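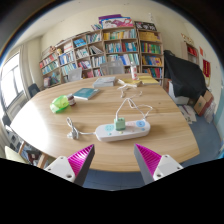
What do the flags mean in motor racing?

Racing cars are LOUD. Drivers can't hear anyone shouting from the side of the track, so people called marshals wave flags instead. Drivers have radios too, but a flag is quick. Everybody can see it.

Green flag. Go! The track is clear.

Yellow flag. Danger ahead. Slow down, no overtaking. One waved yellow means be careful. 2 waved together means be ready to stop, somthing could be blocking the track.

Red flag. Session stopped. Everyone drives slowly back to the pits.

Blue flag. A faster car is coming up behind you. If it's about to lap you, let it past.

Yellow and red stripes. Slippery! Could be oil, could be water.

Black flag. Uh oh. The driver it's shown to has to come in. Their race is usualy over.

Chequered flag. Black and white squares, the famous one. The race is finished.

Lizelle Khumalo marshals at the Jornville kart track. Her job on race day is 3 corners from the start, rain or shine. "You watch the track, never the leader," she says. "Even if the leader is your cousin."

Try it! Colour some paper, tape it to a stick, get a friend to run round the garden. Wave blue. Do they move over?

Next time: what happens in a pit stop?

Words by Refilwe Mnguni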